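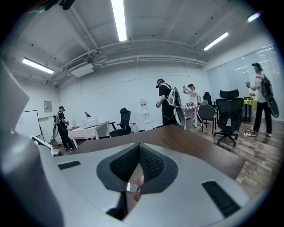
Section 7. Setting up your Dorby for its first long outage

Before you carry the Dorby battery box out of the closet, take a walk through your home or workplace and look at what is drawing power, because most of us have stopped noticing. I mean really look up, too, at the ceiling and the tops of the walls. In a white office room like the one in the photo, you have fluorescent fixtures overhead and an air conditioner hanging up beneath the ducts, and none of that belongs on your battery list. Ceiling lights are wired into the building, and an air conditioner would empty the box before you had finished supper. What you want for the long dark evenings is a short list of small things, written down on paper and taped to the lid.

What the box can give you

The Dorby holds 900 watt-hours when full and will carry a load of up to 400 watts at one time. Go over that and it beeps twice and shuts its outlets off, and you'll have to start again from step 6. Please don't be upset with it when that happens (I have been, and it did no good).

First set-up

1. Put the box on a hard, level floor, with a hand's width of open space on every side. Carpet is no good, and neither is the shelf over the water heater.

2. Plug the gray charging cord into the wall first and into the box second. Leave it until the green light stops blinking. The first charge is a slow one, so start it in the morning and go do something pleasant.

3. While you wait, write your list. Ours has the modem, one lamp, the weather radio and the phone chargers on it. Troels Thoroddsen, who went over an earlier draft of these pages with me, keeps his mother's breathing machine at the top of his and has a second battery for it besides, which I would urge on anybody in his position.

4. Find the watts printed on the label of each thing. If the label gives only volts and amps, multiply the two together. Add up everything you mean to run at once and stay well under the limit.

5. Unplug the charging cord from the wall.

6. Press and hold the round button until the screen lights up, then plug in your things one at a time, smallest first. Wait for the number on the screen to settle before you add the next.

7. Let it all run for one evening with the house lights off. You'll learn more from that evening than from anything I can write down! We found out that our lamp cord was too short to reach the kitchen table, and that the radio hums when it sits right beside the box.

Note: With only the modem and one small lamp plugged in, our own box lasted 27 hours. Yours may do better or worse depending on the lamp and how cold the room is.

Note: Refrigerators are tricky. The label may show a low number, but the motor pulls a good deal more for a moment each time it starts. If yours trips the box, keep the door shut and plan on a cooler.

Caution: Never connect the box to a wall outlet with a double-ended cord to try to power the house wiring. You could badly hurt a line worker down the street, or yourself.

Caution: If the case swells, smells sweet or feels hot to the hand, unplug everything, move away from it, and call the fire department from outside.

Keeping it ready

Charge the box every June and again before winter, and run your list from it each time for an hour or so. Things change in a house. Widad Saliba wrote to tell me she had swapped her old modem for a new one with a different plug and only discovered it in the dark, which is how step 6 came to be a yearly job as well as a first-day one.

Store it half full if you'll be away for the season. The spare fuse is in the little pocket under the handle, and it pulls straight out.

Last revised 8/4/21 by Ditte Sveinbjörnsson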